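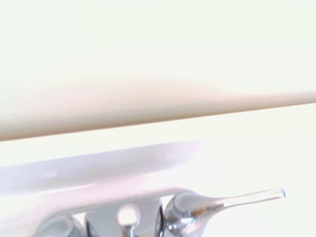
Skonon

README for the Fultamach bathroom sink set

Hello, and thanks for downloading this! It's my folder of notes and pictures on one ordinary bathroom sink, the things that end up on it, and how they get put back. I started it in September and kept adding bits (far too many bits, my fault).

What you get: 2,119 pictures in 4 folders, plus a plain text file of notes for each folder. The sink is a white one with a chrome tap, two handles and a short spout, sitting on a light grey cabinet. I do love a two-handled tap, but they're a pain to wipe behind and you'll find me moaning about that in the notes.
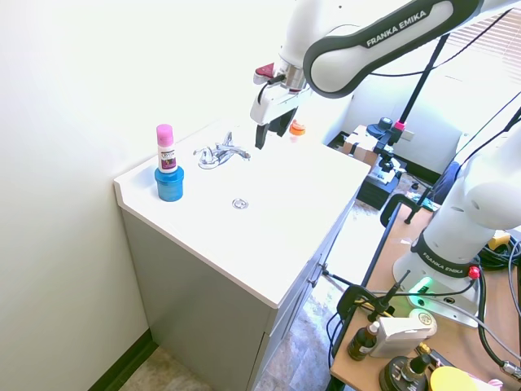 Bottles are the other thing I go on about. I write down what's standing on what, because people stack things by the basin all the time, and I note stray caps as well, even the little ones at the back. If a label can't be read I just put the colours.

Folder names are short: "tap", "top", "drain" and "floor". Folder "floor" only has 13 pictures in it, sorry, I'll try to do more tiles next time. The first 200 pictures in "tap" are close up and quite blurry in places, so skip those if you need sharp edges.

Use it for whatever you like, just keep this file with it. Spotted a wrong note? Send me the picture number and I'll fix it.

Last updated 2018-12-30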